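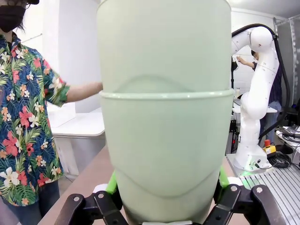
17/10/2023. Day four of the sourdough trial, and the Brinamier starter is still slower than the Prins one. Both were fed at the same time last night with the same rye, same tap water, same ratio. Prins had doubled by breakfast. Brinamier had put on a third and then sat there. The mint-green container with the raised rim halfway up has become my reference for the bulk rise: dough goes in well below the rim, and when the top of it reaches that level I stop. The plastic is not clear, so I have to look in from above and judge against the inside wall, but the error is small and it is the same error every time.

Today's mix was 500 grams of strong white, no rye in the dough itself, salt held back until after the first rest. I used Prins again. Dough temperature after mixing was a little low and I did not correct it. I gave it 3 folds in the first part of the rise and then left it alone. The last fold was probably unnecessary. It was already holding its shape and I tore the surface slightly on one side.

Total bulk was 6 hours. The kitchen is cooler now than when I wrote the original schedule, and the schedule needs redoing before November. I have been adding time by feel, and that makes the older notes hard to compare. From tomorrow I will write down room temperature at the start and end of every rise, in the left margin, same pen.

Baked in the Gustard pot, lid on for the first half. Crust good, color darker at the base than I want. I think the shelf is one position too low. The crumb was even except for a tight band along the bottom, maybe a centimeter, which I put down to shaping too firmly – I did the same thing last week and wrote the same sentence about it.

Pin-yu Hsiao phoned in the afternoon about the flour order. Grillum has changed the sack size on the stoneground and the delivery charge now works out worse unless we split two sacks. Agreed to split. She will take the wholemeal and I will take the white, and we settle up when it comes. She also thinks the Brinamier starter is short of food, not weak, and that I should feed it twice a day for a while at a stiffer ratio. I had been planning to throw it out. Will try her way until the end of the week with a small amount, so as not to waste flour.

Fed both at nine. Brinamier at the stiffer ratio, in the narrow jar, rubber band at the starting level. Prins as before.

Other things: the oven door seal has gone hard at the lower corner and lets heat out. Measured it for a replacement, wrote the length on the back of the gas bill. Scale needs a new battery. Rain from lunchtime on. Half the loaf sliced and frozen, the rest in the bread bin, cut side down.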